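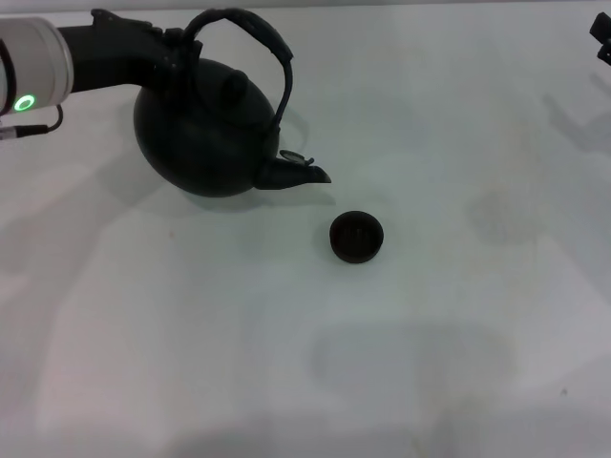

Stojan Vukadinović 在上一篇评测的留言里提出，厨房秤标称的分度值没有参考意义，手冲时真正影响操作的是响应延迟和小流量下的跟踪能力，希望下次能单独测这两项。这个意见是对的。上一篇只用砝码做了静态测量，结论偏乐观，本文把动态部分补上，对象是 Salska 的带计时手冲秤。

样品为自购，零售渠道版本，到手后未做拆机和重新标定。固件无法由用户更新，以下结果只对应这一批次。

一、规格与外观

标称分度值 0.1 克，秤体正面有三个触摸键：电源、去皮、计时。显示屏为白色数码管，左侧显示时间，右侧显示重量。USB-C 充电口位于背面，没有防水塞，说明书只写了“避免液体进入”，未给出防护等级。

秤面是一块可取下的硅胶垫，边缘有浅槽。浅槽能兜住少量溢水，但槽深不足，倾斜搬动时水会流向触摸键一侧。触摸键沾水后会误触发去皮，这一点在后面还会提到。

四只脚垫中有一只高度略低，放在玻璃板上按压对角可以感到晃动。垫一层纸片后消失。晃动本身对静态读数影响很小，但注水时秤体轻微摆动会使末位数字持续跳变。

二、静态测量

使用 M1 级砝码，秤体预热后逐点加载，每点取稳定后的读数，卸载后再记录一次回零值。

小量程端表现较好。7 克砝码显示 7.0，多次取放结果一致。40 克显示 40.0。400 克显示 400.2，卸载后回零为 0.0。偏载测试将 400 克砝码依次移到四角，最大偏差出现在靠近充电口的右后角，显示 400.5。对冲煮来说这个误差可以忽略，用来称酵母或食品添加剂则应当把容器放在正中。

蠕变方面，400 克砝码静置一段时间后读数上升 0.1 克，之后不再变化。同类产品中属于正常水平。

三、动态响应

测试方法：秤上放分享壶，用细嘴壶以尽量稳定的小水流注水，同时用手机高帧率录像，对照水流中断的时刻与读数停止变化的时刻。方法比较粗糙，主要误差来自对断流时刻的判断，因此不给出毫秒级数字，只描述现象。

中等水流下，读数跟随平顺，断流后还会继续爬升一小段，人眼可以察觉，但不影响提前收水。习惯用目标重量卡点的人，需要用几壶水适应它的提前量。

小水流下问题比较明显。秤的零点跟踪算法会把缓慢增加的重量当作漂移处理，刚去皮后尤其如此。用滴管逐滴加水，前几滴完全不显示，随后读数一次跳到位。点滴式注水的使用者会受到影响，闷蒸阶段用正常水流则不会触发。

目前的规避办法是在去皮后先让读数离开零点，再开始滴水。说明书没有提到零点跟踪，也没有关闭选项。

四、计时功能

计时分为手动和自动两种模式。手动模式没有异常，与秒表对照，长时间走时一致。

自动模式以重量变化作为起点，问题与上一节相同：起始水流太小则不启动。另外，放上滤杯的动作有时会被识别为注水，计时提前开始。正确的顺序是先放好全部器具，去皮，再长按进入自动模式。顺序颠倒后只能退出重来。

计时过程中去皮不会清零时间，这是合理的设计。上一代产品会同时清零，Derek Dawber 在旧版评测中专门批评过，新版已经修正。

五、温度影响

把装有热水的分享壶直接放在秤面上，读数出现缓慢的负向漂移。垫上硅胶垫后漂移减小，取掉垫子则加重。建议始终使用原装垫。若在垫上再加一块软木隔热片，冲煮全程的漂移可以控制在末位一个字以内。

冷环境下未做系统测试。1 月份在没有暖气的阳台上试用过一次，开机自检时间变长，读数没有明显异常，该结果仅供参考。

六、续航与充电

标称续航没有给出测试条件，无法核对。按每天冲两次计算，目前还没有用到低电量提示，后续会补充。充电时可以正常称重，但插着线会对秤体产生侧向拉力，线材较硬时读数不能稳定，应当避免。

自动关机时间固定，不可调。冲煮间隙去磨第二份豆子，回来时秤可能已经关机，去皮值丢失。

七、与 Costow 同类产品对比

手边有一台 Costow 的入门款，价格为 119 元，没有自动计时。两者静态精度处于同一水平，Costow 在滴水测试中反而更好，可以逐滴显示，代价是静置时末位偶尔跳动。显示屏方面 Salska 更清晰，侧视不丢笔画。按键方面 Costow 使用实体按键，湿手操作可靠，前述误触去皮的问题不存在。

只需要称粉、称水，选便宜的即可。需要时间和重量同屏，并且注水方式以中等水流为主，Salska 可以考虑。

八、结论

优点：静态精度合格，回零稳定，走时准确，显示清楚。
缺点：零点跟踪不可关闭，触摸键沾水误触发，充电口无防护，自动关机时间不可调。

脚垫高度不一致是否为个例，需要更多样品才能判断。已就此联系卖家，对方同意换一只脚垫，换装后会重测偏载，数据补在本文末尾。

更新于 10/24/22：新脚垫已收到并安装，玻璃板上对角按压不再晃动。右后角偏载读数为 400.4，其余三角无变化。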